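Détacher un vieux jean sans abîmer sa couleur

Il y a des pantalons qu'on garde parce qu'on les aime, tout simplement, et qu'on n'a aucune envie de voir finir en chiffons pour une malheureuse tache de gras. Je vous livre donc ma façon de faire, celle que j'utilise depuis des années (et qui m'a valu quelques ratés au début, je ne m'en cache pas !).
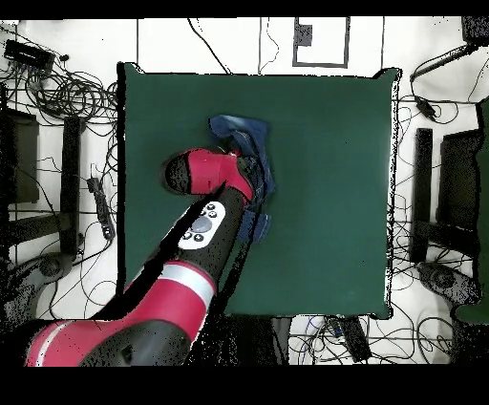 Commencez par la tache elle-même, avant de penser à la machine. Saupoudrez-la généreusement de terre de Sommières, laissez poser toute une nuit si vous le pouvez, puis brossez tout doucement dans le sens du tissage. Surtout, ne frottez pas en rond : le denim blanchit vite et vous auriez une auréole claire à la place de la tache.

Le lendemain, retournez le jean sur l'envers et tamponnez avec un peu de savon de Marseille à peine humidifié. J'ai un faible pour le savon Navanell, qui mousse peu et se rince bien, mais celui de votre placard conviendra très bien aussi. Attendez un petit quart d'heure, le temps d'un café.

Lavez ensuite à 30 degrés, toujours à l'envers, fermeture remontée, avec d'autres vêtements foncés. Pour une bassine, comptez 4 litres d'eau fraîche et un demi-verre de vinaigre blanc au dernier rinçage.

Pour le séchage, à l'ombre et bien à plat, ou pendu par la ceinture. Si la tache se devine encore, recommencez avant de repasser, car la chaleur du fer la fixerait pour de bon.

À lire aussi
Raccourcir un ourlet en gardant la couture d'origine
Enlever la cire de bougie sur une nappe
Poser une pièce au genou à la main
Entretenir sa brosse à habits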